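Please Keep the Bad Folds

By Dénes Pintér
December 18, 2018

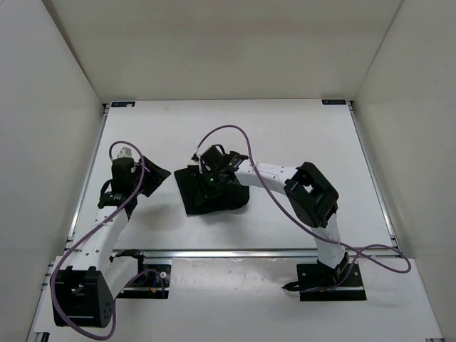 What we throw away

In our group at Suvton we teach two arms to fold cloth. A person guides the arms, the computer records, and later a learning system studies the recordings. One recording we call an example. By the end of the autumn we had 1,000 of them, and then we had a discussion which is still not finished: which ones should we delete?

My colleague Lewis Laing wanted to delete 200. In these examples the operator missed the edge of the cloth, or lost it on the way and had to take it again. Lewis says that a student should not learn from a teacher who makes mistakes. I understand this opinion, and for some months I shared it.

Now I think it is wrong. Black fabric on a white table is already a kind situation. The cloth is easy to find, the walls are plain, and nothing moves behind the arms. If we also remove every clumsy moment, the system will see only a world where the first grasp is always good. Then one day the gripper closes on air, and it has no example of what a person does next.

The operator matters too

Lensa Nigatu made many of the examples that Lewis did not like. I sat beside her for an afternoon in December. When a corner slipped, she did not start again from zero. She pushed the cloth a little flat, waited, and took it from another side. For me this was the most useful thing recorded on that day, and it was on the list for deleting.

I don't say that we must keep everything. If the recording stopped in the middle, or the operator went for coffee, please delete it. But a mistake with a repair after it is a complete lesson. My proposal is to mark these examples with a label and train 2 versions, one with them and one without. Kwesi Quaye has agreed to prepare the labels after the holidays.

Until then, I ask my colleagues to leave the folder as it is.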